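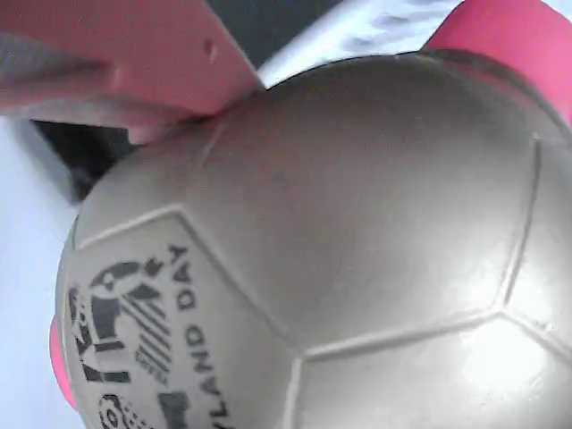 Grey ball, black logo, seams moulded in.

I'm wary of the giveaway toy. Fatemeh Shirazi calls it harmless fun, and maybe one ball is. But we had 29 of these things in the cupboard by September, and my kids could name a favourite colour among them and not much else.

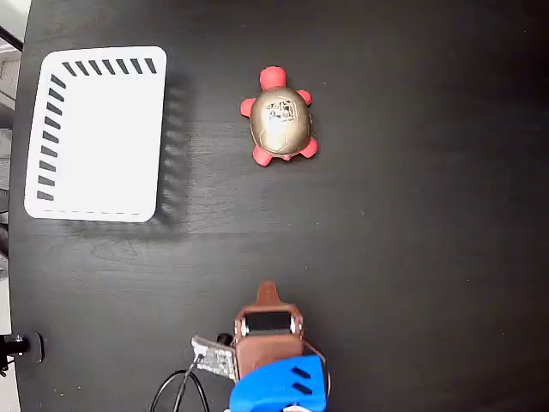

Toy turtle with a gold shell, beside a white tray.

Would anyone pay five dollars for the turtle? I doubt it. Print a logo on a toy and it's still an ad, one I have to dust.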